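[vollden-data] Re: How varied should the table be?
List: vollden-data
Section: Teleoperation and demonstrations

Hello all,

Thank you for the long message from the Dradlow site. I quote the main part of it so that people who joined the list in May can follow.

----- Earlier message, Sunday, 16:20 -----

We have now 70 demonstrations of the "round thing into the bowl" task, all with the same start. The bowl stands in the same corner, the fruit is in the middle, and the operator begins with the right arm. The policy trained on these looks very good on our table. When we move the bowl by one hand width it reaches to the old place and closes the gripper on air.

My questions to the list:

1. Is it better to record more of the same, or to change the table after each demonstration?
2. If we change it, do you keep a plan, or do you let the operator decide?
3. Do you leave things on the table which have nothing to do with the task?
4. What do you do with demonstrations in which the operator makes a mistake and repairs it?

We can record for two more weeks before the table goes to another group. I do not want to use this time for the wrong thing.

----- End of earlier message -----

I will answer from our experience, which is with one table and one set of two arms, so please take it with care.

To question 1. Change the table. We lost most of a month with the same mistake. Our first set was very clean and every curve looked like the one before. Training loss went down quickly and we were happy, and then the arm could not find a kiwi that was lying on the other side of the table. After this we threw away nothing, but we stopped recording in this way. In the new set we change the positions after every demonstration and the selection of objects after every ten.

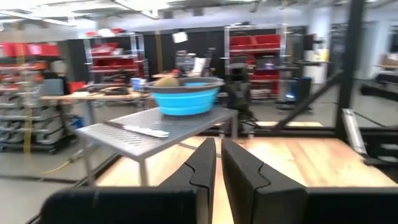 What helped us also was to change the height. On a flat table the network can learn one height for the wrist and never look again. We put a low metal stand on the wood and placed the bowl on top of it for one part of the set, and directly on the wood for the other part. The stand has a perforated top, and the wrist cameras had some trouble with this pattern in the beginning. I would still do it again. If you add a stand, do not fix it in one place. Turn it a little each time. We were too tidy with it in the first sessions, always parallel to the edge, and you can see this in the results.

To question 2. We keep a plan, but a loose one. When the operators choose freely, they choose what is comfortable. They put the fruit close to the right gripper and the bowl where the arm does not need to stretch. I do the same when I operate, it is not a reproach. Now the Uvico script gives a card before each demonstration. It says which objects must be present, which arm makes the first move, and in which quarter of the table the target lies. All the rest is free. The script does not give exact positions. We tried this, with paper markers, and the setup between two demonstrations became longer than the demonstration.
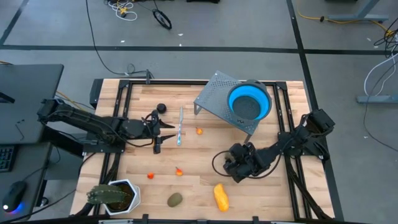
Ondrej Slavata
Demonstrations and labeling, Vollden bimanual table

To question 3. Yes, leave them. On our table you will find a table knife beside vegetables and fruit, and a cactus in its white planter, and the instruction can be only about the sweet potato. The object list has 27 entries at the moment. We chose several pairs which are similar in color and different in shape, or the opposite. A small orange pepper and a sweet potato are a good pair. With the cherry tomato we have another difficulty, which is the size: from the head camera it has very few pixels, and the operators see it better than the network does. Please check your small objects at the resolution you train on, not at the resolution on the operator's screen. I made this check too late.

The cactus is never a target. It is an obstacle, and it is also useful for the review. A demonstration where the arm pushes the planter gets a flag, even when the task itself was finished. I do not say that you need a plant. Something tall that must not be touched is enough.

One point about the second arm. If your task needs only one arm, write down what the other arm has to do. In our early recordings it was sometimes parked at the side and sometimes it was hanging over the middle of the table, depending on who operated. The network took this as information. It learned that a certain pose of the left arm means "the right arm is going to pick", and at test time it waited for this pose. Now the card says "park" or "free", and the idle arm is recorded in both conditions.

To question 4. Keep them, and mark them. We have three labels: clean, repaired, failed. A repaired one is when the object slips or rolls and the operator gets it back without a hand entering the work area. For round objects these are the most valuable demonstrations that we have. A ball on smooth wood goes away easily when only one finger touches it, and the policy will arrive in the same situation sooner or later. If there is no example of how to come out of it, it will stay there and press. Failed demonstrations go in a separate folder and we do not train on them for now.

There was a discussion here if the repaired ones teach the policy to make the mistake first. We looked for this and did not see it clearly. I would cut the seconds directly before the slip if it is a big mistake — for small ones we leave everything as it is.

Some settings, as two people asked for them in private. We save the joint states and the images together at 10 Hz after resampling. The wrist cameras and the head camera share one clock. The exposure is fixed in the morning and again after lunch, as our hall has big windows and the wood becomes very bright. Do not use automatic exposure on the wrist cameras. When black fingers fill the lower part of the picture, the camera tries to compensate and the table turns white.
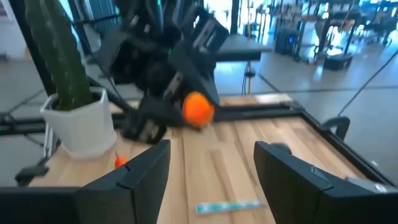 What I would do with two weeks

Stop the present series at 70 and keep it as a base. Take the bowl, your fruit and five or six objects which are not fruit. Write the cards first, for one whole day if necessary. Then record with at least two operators, and change them during the day, not from one day to the next. Otherwise the light and the operator are mixed and you cannot separate them later.

Our target for the shared set is 2000 demonstrations over all sites. From Dradlow I would prefer a smaller number with many different starts. Please train a small model after the first two days and move the bowl by one hand width again. It is a simple test and it answers your first question better than I can.

Open points

The naming of the objects is still not the same at all sites. We write "chili" and "pepper" as two objects, and the Kolář table has only "pepper" for both. I can make a translation table if somebody sends me their list as plain text.

The card script is in the Uvico folder, in the subfolder "cards". It expects the object list in lower case and it stops without a message if it finds a capital letter. I will repair this when I have time, or somebody may send a patch.

Greetings to all,
Ondrej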